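3. How people learn to sew, and who they learn it from

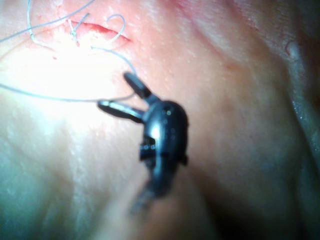

Figure 2. Practice pad with an incision, and the open jaws of an instrument tip.

We came to this study by way of a quilting circle, and we would like to give that circle its due before going further. The first author's aunt belonged to it for most of her life, and it was at her kitchen table in Urthorpe that we first heard the complaint that runs through so many of our interviews: that younger people want to be shown a stitch once, on a screen, and then be left alone with it. Whether the complaint is fair is a separate matter, and we return to it in Section 5. What interested us was how often we heard it, and from people whose work had very little in common.

Between them, the three groups in our sample gave us 37 long interviews. The quilters of Urthorpe made up the largest group. The second was drawn from the sail and awning loft at Olletti, where the work is heavy and done mostly standing, and the third from people who teach suturing to students in the health professions. We had expected the teachers of suturing to stand apart from the others, and in their vocabulary they certainly did. But when we asked them to tell us about the person who had taught them, they talked very much as the quilters did – about a particular pair of hands, a particular room, and quite often a particular scolding.

Semaan's earlier work on apprenticeship in the loft describes what he calls "borrowed patience," meaning the stretch of weeks in which a beginner keeps going mainly out of regard for the teacher. We found the phrase useful and have kept it. One of the sailmakers put the same idea to us more plainly: "I didn't like the work until November. I liked Macaraeg." Several quilters told us something close to this, though in their case the teacher was usually a relative, and the regard was mixed up with a good many other feelings that we did not always think it right to ask about.

Baudry, reading a first draft of this section, wondered whether we were simply hearing the fondness that people tend to have for their own youth. It is a reasonable worry, and we went back to the transcripts with it in mind. Some of the fondness is certainly there. Even so, the speakers were quite willing to describe teachers they had disliked, and they remembered the lessons of those teachers in just as much detail – the thread held too short, the knot undone and handed back without a word.

The interview guide, which was prepared with the Nestska oral history group, is given in full in the appendix. We kept the questions few and let people wander.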